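**Do I guide the arm by hand or with the remote?**
Either. Hand guiding suits slow approaches over the bin. Use the remote for anything below the rim.

**How many demonstrations does a new item need?**
Plan on 40. Soft items such as cloth need more. The Keltgate set holds 496, all grasp and lift.

**Can I pause in the middle of a demonstration?**
Yes, for up to four seconds. Longer pauses are trimmed on export.

**The wrist stops short of the wall. Is that a fault?**
Usually it's the cable loop. Back off, turn the wrist the other way and start a new take - don't force it.

**Who deletes bad takes?**
The operator marks them. Seema Pant removes them.
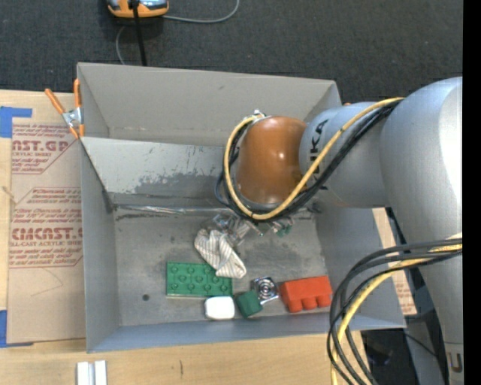 Warberg, Monday, December 3, 2018

Mixed bins, with fabric and toy blocks together, are now recorded under one task name. Start with whatever lies on top. Old names still load. Questions about the remote go to Damir Matić.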